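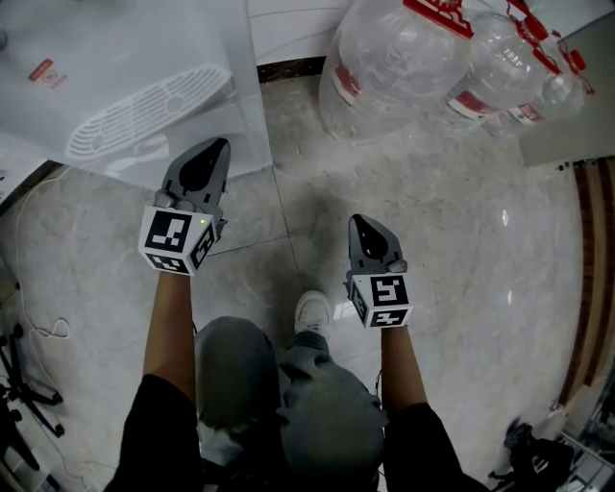

Yvette Lavoie asks why a tile floor feels so much colder than a rug, when both of them have been in the same room all night. She wrote in from Kilthorpe and says her feet have been wondering about it since February.

Reading time: 7 minutes

The tile and the rug are very likely the same temperature. What your feet notice is how fast heat leaves them. Your skin is warmer than the room, so heat moves out of your feet and into whatever you are standing on. Tile carries that heat away quickly. A rug is full of tiny pockets of air, and air is slow at carrying heat, so more of the warmth stays with you. The tile steals heat faster and your brain calls it cold.

Yvette's question is a good place to start looking at a whole room. Most rooms have a floor, walls, a ceiling and some way for light to get in, and each part is made from something that was chosen for a job.

The floor

Floors have a hard life. People walk on them, drag chairs over them and drop things on them. Tile is good at putting up with this. Many floor tiles are made from clay and other ground-up minerals, pressed flat and baked in a very hot oven called a kiln. Baking makes them hard, and water can't soak into them easily.

Some tiles look like marble. Real marble is a rock. It begins as limestone, which gets squeezed and heated deep underground for a very long time. The streaks in it come from other minerals that were mixed in. A marble-patterned tile may be real stone, or it may have the streaks printed on before it goes into the kiln. It can be hard to tell by looking. One clue is to search for two tiles with exactly the same streaks. Rock never repeats itself, but a printing machine does.

The thin lines between tiles are called joints. They are usually filled with a paste called grout, which sets hard. The gaps also help when tiles are not all perfectly the same size, as there is a little room to even things out.

Where the floor meets the wall you will often find a long strip called a skirting board. (In Canada and some other places it is a baseboard.) It covers the gap at the bottom of the wall and takes the bumps from shoes, brooms and vacuum cleaners. A dark one hides scuff marks well.

The walls

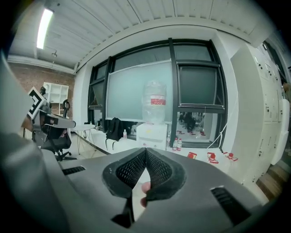 Brick on one side, glass at the back and a ribbed metal ceiling over the top.

Bricks are another thing made from baked clay. The clay is shaped into blocks, dried, and then fired in a kiln. Water boils at 100 degrees Celsius, and a brick kiln gets many times hotter than that. Clay often has iron in it, and when iron gets that hot in air it turns red. Rust is red for much the same reason.

Bricks are stuck together with mortar, a mix of sand, water and cement or lime. Next time you pass a brick wall, look at how the rows line up. In most walls the joints in one row sit over the middle of the bricks in the row below. If every joint sat straight above the last one, the wall would have a weak line running from top to bottom, like the perforations in a sheet of stamps. Overlapping the bricks spreads the weight sideways as well as down.

In many buildings the bricks inside are covered with plaster and paint. When they are left showing, builders call it exposed brick. Some people like the colour and the roughness. It is harder to dust than a flat wall, and harder to hang a picture on.

The window wall

A window wall is a large stretch of glass that does the job of a wall. Glass is made mostly from sand, melted with a few other ingredients and cooled into flat sheets.

One enormous sheet would be heavy, difficult to carry and expensive to replace if it cracked, so the wall is divided into panes. The bars between the panes are called mullions. They hold the glass in place and help the wall stand up to wind. Black mullions are common now, but they come in every colour.

A lot of glass means a lot of daylight. It can also mean a hot room in summer and a chilly one in winter. Many newer windows use two sheets of glass with a gap sealed between them. It is the rug trick again - trapped air, or another gas, slows the heat down.

The ceiling

Lift a big sheet of thin metal by one end and it flops. Put folds along it and it becomes much stiffer. This is why metal panels for ceilings and roofs so often have ribs or ridges in them. The long parallel lines may look like decoration, but they help the panel stay straight.

White is a useful colour for a ceiling. A white surface bounces back most of the light that lands on it, so the room is brighter with the same number of lamps.

Long, bright lights on a ceiling are often fluorescent tubes. There is no glowing wire running down the middle like there is in an old-fashioned bulb. Electricity passes through gas inside the tube, and the gas gives off ultraviolet light, which people can't see. A powdery coating on the inside of the glass soaks that up and gives out white light instead.

Try it: the paper bridge

You need a sheet of paper, some books and 4 coins.

Make two piles of books the same height, with a gap between them a bit shorter than your paper. Lay the paper flat across the gap and put one coin in the middle. It will probably sag or fall straight through.

Now fold the paper back and forth like a fan, with the folds running from one pile to the other. Lay it across the gap again and add the coins one at a time. Mutcombe Primary's record with one sheet of fan-folded paper is 40 coins, so you may need to raid the money box.

Try it: the cold test

Find something metal and something made of cloth that have both been in the same room overnight, away from the sun. Put one hand on each. Write down which feels colder. If you have a thermometer that is safe to touch things with, measure them both and see whether your hands were telling you the truth.

Words to know

Grout: the paste that fills the gaps between tiles.
Kiln: a very hot oven for baking clay.
Mortar: the mix that holds bricks together.
Mullion: a bar between panes of glass.

Gumari Kids - Questions and corrections to the Chan Street office - Updated 7 Mar 2022 - © Gumari - Back to top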